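Do oranges need a bag?

I have read enough kitchen advice to distrust most of it, and the zip-top bag theory of citrus is near the top of my list. The claim goes that oranges sealed in plastic stay juicy for weeks longer than oranges left in the open. Junpei Miyazaki swears by it and has sent me the same article twice since May. The article, I noticed, had 66 comments and not one test.

My own record with sealed fruit is poor. Condensation, then a soft spot, then the bin.
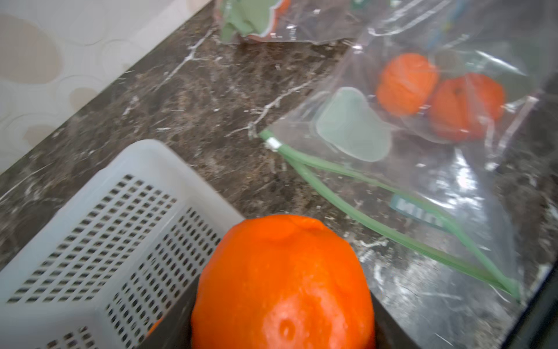 The case for the basket

A white plastic basket with holes in the sides costs next to nothing. Mine is a Yagi, five dollars, and it has outlived two "produce savers" from Hisex that promised a great deal on the box. Air gets in, and I can see what I have without opening anything. 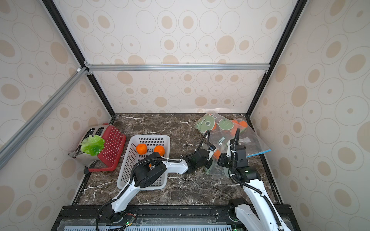

I have never trusted a counter where everything has to live in a container. Things drift, and the bread stuff drifts worst of all. A head of fake lettuce leaning on the toaster does more for my mood than a matching canister set, and it won't wilt. The marble pattern hides crumbs too, a mixed blessing.

What would change my mind? A bag that breathes, maybe. Skikham sells one for more than I'd spend on the oranges. Until somebody shows me a side-by-side, I'll keep the zip-tops for sandwiches and let Junpei keep his article.

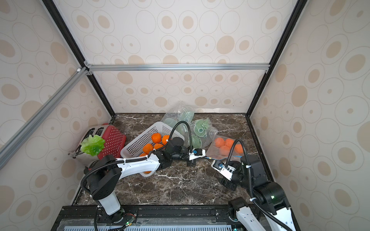
Basket or bag: the argument continues.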